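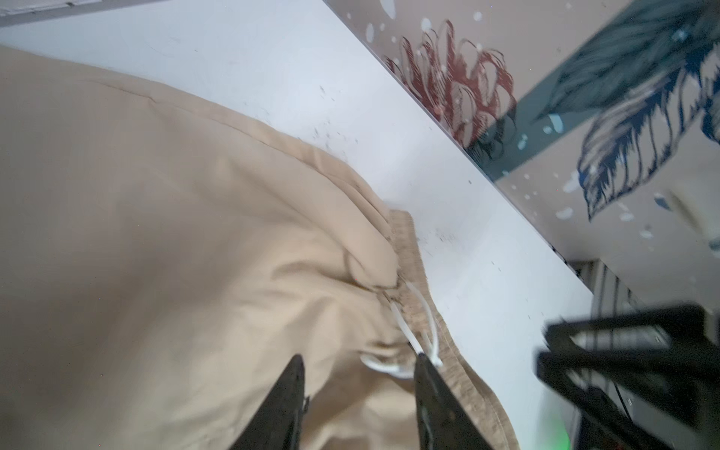
Vorlow folding kit: your questions

The Vorlow is a pair of small robot arms that clamp to an ordinary table and learn to handle clothes. We at Fleltton have been building and tinkering with it for ages, and we still get a bit excited when somebody writes in with a question we haven't heard before. The ones we hear most are on this page, last updated January 25, 2018.

What comes in the box?

Two arms with grippers, a wrist camera for each arm, two table clamps, the control box, the power lead and the Uibo software on a memory stick. You also get a bag of spare finger tips. The computer isn't included, and neither is the table!

Does it fold clothes straight out of the box?

It folds tea towels and plain T-shirts from the first day. Anything else it has to be shown. You guide the arms by hand through the job, the software records what the cameras see and where the joints go, and after enough goes it will try on its own. Watching that first try is great fun, even when it drops the sleeve.

How many times do I have to show it something?

It depends on the garment. Our own set for trousers and shorts has 285 recorded folds in it, and the set for tops has 700. For a single garment that you always put down the same way, you can get away with far fewer. Mix up the starting position as you go – a bit crumpled, a bit sideways, turned round – or it will only ever know the one way.

Why do drawstrings get a section of their own in the manual?

They're our favourite problem. A waistband is a good place to grip, as the knit is thick and the fingers hold it well. The cord is another matter. It loops over the cloth wherever it likes, and a white cord next to the waistband of a pair of beige trousers is just the sort of thing a finger tip ends up beside. If the gripper closes on the cord and misses the band, the arm lifts the string and leaves the trousers behind.

Record plenty of folds with the cord lying in different places. Some owners tuck it inside first, and there's no shame in that, but please don't tie it in a bow. The bow makes a lump and the next fold slides off it.

How do I choose between open and narrow fingers?

Use the tapered fingers for nearly everything. They slip under an edge nicely and they can pinch a single layer if the table is smooth. The wide ones are for towels and blankets.

Do I need a special table?

No. A plain, light top works well with most clothes, and a dark one is better if you mainly wash whites. Leave room behind and to the sides so that the resting arm can hang back over the edge while the other one works. Give the top a wipe now and then. Crumbs and fluff don't bother the arms, but they do get folded into your shirts.

Will a busy wall or wallpaper confuse the cameras?

We get this one a lot, and we love the photos people send with it. Flowers, leaves, spots and stripes are all fine as long as they stay where they are. Uibo learns from the whole picture, so if you train it in front of one wall and then move it to another room, expect a worse day or two and record a few fresh folds there. Moving things are harder. Curtains in a draught are the worst.

What about light?

Even light from above is best. Hard shadows in the creases can look like the edge of the cloth, especially on sand, grey and cream fabrics. Draw the blind if the sun comes in low.

Can both arms work at once?

Yes, and for large things they need to. One arm can also do the work while the other waits. Set the waiting arm to "park" in the menu and it will hold still. Keep hands clear when either arm is live, parked or not.

How heavy a garment can it lift?

Each arm is happy up to 700 grams. Jeans are fine with two arms. Wet towels are not, so dry everything first.

Is it safe with children in the house?

The arms are slow and stop when they meet a firm push, but the fingers can pinch. We say age 9 and up, with an adult in the room. The red stop button should be within reach of the adult.

Can I use my own software?

Please do! The control box takes commands over a plain network cable, and the Dirunent add-on lets you swap in your own training code. There are 4 worked projects on the memory stick to start from. The sock one is a bit rough, and we'd be delighted if you made it better.

When is the next batch?

Boxes go out again in February. If you're waiting for spare finger tips only, those are in stock and go in the ordinary post.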